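Grip-hold fault (Vononico tray-loading cell)

The grip-hold fault, known among the people who worked with it as "the long squeeze", was a fault in the hand control software of the two-handed tray-loading cell developed by Vononico at its workshop in Pernau. A hand affected by the fault would take hold of an item in the ordinary way, carry it over to the tray, and then go on holding it after the release order had been given. In the milder cases the item was let go a few seconds late. In the worse ones the fingers kept closing, a little at a time, until the item was crushed or an operator stopped the cell.

The fault was first written up on 20/11/2018 by Yoshinori Nagano, who was then in charge of trials at Pernau, and it is his report that most later accounts lean on. It is a friendly, rambling sort of document, with a long aside on the price of pastry, and it remains the best place to start for anyone who wants to know what the trials were like from day to day.

Background

Vononico had made conveyor parts for bakeries for many years before it took up robot hands, and the tray-loading cell grew out of that older trade. Customers kept asking for a machine that could move soft baked goods from a bench to a tray without denting them, and the suction cups the company sold at the time were not much good at it. Flaky crusts leak air, and a cup that cannot hold its vacuum will drop what it carries -- usually on the floor, and usually in front of a visitor.

The new cell used two jointed hands, each on its own forearm, working over a shared table. The control program was called Onishi. It had been written in-house and was tried out first in simulation, where a croissant costs nothing and can be squashed as often as anyone likes, and only afterward on the real cell. The simulated table was set up with a tray to be filled, an item to be picked up, and a few other things standing by so that the program would have to tell them apart from the item it was after.

Onishi decided how hard to squeeze by comparing two things: how far the fingers had closed, and how much push they felt coming back. With a hard object this is easy enough. The fingers close, they meet the surface, the push rises sharply, and the program knows it has arrived. A croissant is a much less helpful partner. The crust gives, then holds, then gives again as the layers settle, and the push rises and falls along with it.

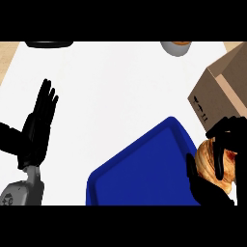 Why did the hand keep holding on after it was told to let go? The program treated each small settling of the crust as the start of a slip, and a rule meant to prevent drops was allowed to override the release order for as long as a slip seemed to be going on.

The slip rule had been added in July, after a run of dropped rolls, and by all accounts it did what was asked of it. Drops became rare and everybody was pleased. The trouble was that the rule had been given a higher rank than the release order, on the sensible-sounding grounds that a hand should never open while its load is sliding. With a bread roll the sliding signal faded almost at once and the release went through. With a layered pastry the act of tightening broke a few more layers, the broken layers shifted, the shift was read as another slip, and the fingers tightened again. The program was, in a manner of speaking, frightening itself.

Discovery

Late releases had been noticed well before anyone thought of them as a fault. The operators had put them down to slow communication between the planning computer and the hands, and a fair amount of time went into new cables. Nagano's report is kind about this and says that he had ordered the cables himself.

What changed his mind was a long batch of simulated runs. Out of 2,013 pick-and-place attempts with the pastry model, 8 ended with the hand still closed when the run timed out. The simulated hands had no cables to blame. When he went through the logs of those runs one by one, each showed the same staircase pattern in the finger positions: a small step inward, a pause, another small step, with the release order sitting unanswered the whole while.

The same pattern was then looked for in the records from the real cell, and it was there, although it was harder to pick out among the ordinary noise of the sensors. In 2 of the real cases the item had been crushed completely, and filling had worked its way into the finger joints, which then had to be taken apart and cleaned.

Safety questions

No one was hurt by the fault. It was nevertheless handled as a safety matter, and quite rightly, as the same rule would have behaved the same way with anything soft and uneven between the fingers, a gloved hand included. The motors in the fingers were small, but the force had no firm upper limit in software once the slip rule had taken charge, and the only sure way of ending the squeeze was the stop button on the cell.

Even the stop button turned out to need some thought. Pressing it froze the fingers where they were, so that the squeeze stopped growing but did not ease. Anyone who had been caught would have stayed caught until the power was cut and the joints were eased back by hand. Nagano tried this out on himself with a rolled-up towel around his wrist and the motor current turned well down, and wrote that it was not painful but that he had disliked it very much. Trials with people inside the guard were stopped the same week and did not begin again until the repair was finished.

Correction

The repair came in several parts. The release order was moved above the slip rule, so that a hand told to open would open, sliding load or no. The slip rule itself was given a limit on how many times it could tighten in a row before having to wait for a fresh order. A ceiling on finger force was placed in the motor controllers, where Onishi could not change it, and the stop button was rewired so that the fingers went slack after a short delay.

The corrected program was run through 1,000 further simulated attempts with the pastry model, and none of them ended with the hand closed. A few ended with the pastry on the table next to the tray, and these were accepted as the lesser evil. The people at Pernau seem to have grown rather fond of the drops after that, and a late entry in the trial log simply reads "dropped one, good."

Later use

The repaired version of the cell was sold under the name Prorasau, and the limit on repeated tightening was carried over into the company's later hands, including those never meant to go near food. Within the company the staircase pattern is still part of the checks made on any new grip routine, and new staff are shown the old logs so that they will know it when they see it.

Related terms

Slip detection; grip force limit; release priority; stop category; soft object handling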